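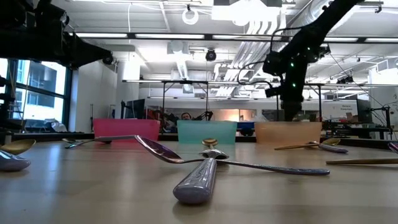
By the Study Office, Ponotine Health Research, Trutthorpe
June 3, 2021

We are looking for 239 adults to join a study on recovery after COVID-19. The study is run from our clinic in Trutthorpe and continues until November.

You can take part if you are 18 or older, had a positive test, and live in Trutthorpe or Grullach. You do not need to have been in hospital. People who still feel tired or short of breath are welcome, and also people who feel completely well.

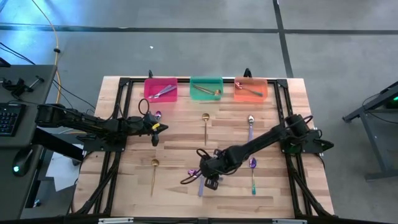 Spoons on the table and in the coloured bins.

There are three visits to our centre. At each one we take a small blood sample, measure your breathing and ask you to fill in a questionnaire - please allow two hours. Travel costs are paid.

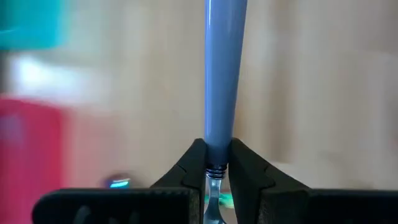
Close view of the blue piece in the gripper.

To apply, ask for the form at the Arancibia Street reception, room 905, or at your pharmacy in Grullach. Please write your phone number clearly. We will call you to arrange the first visit.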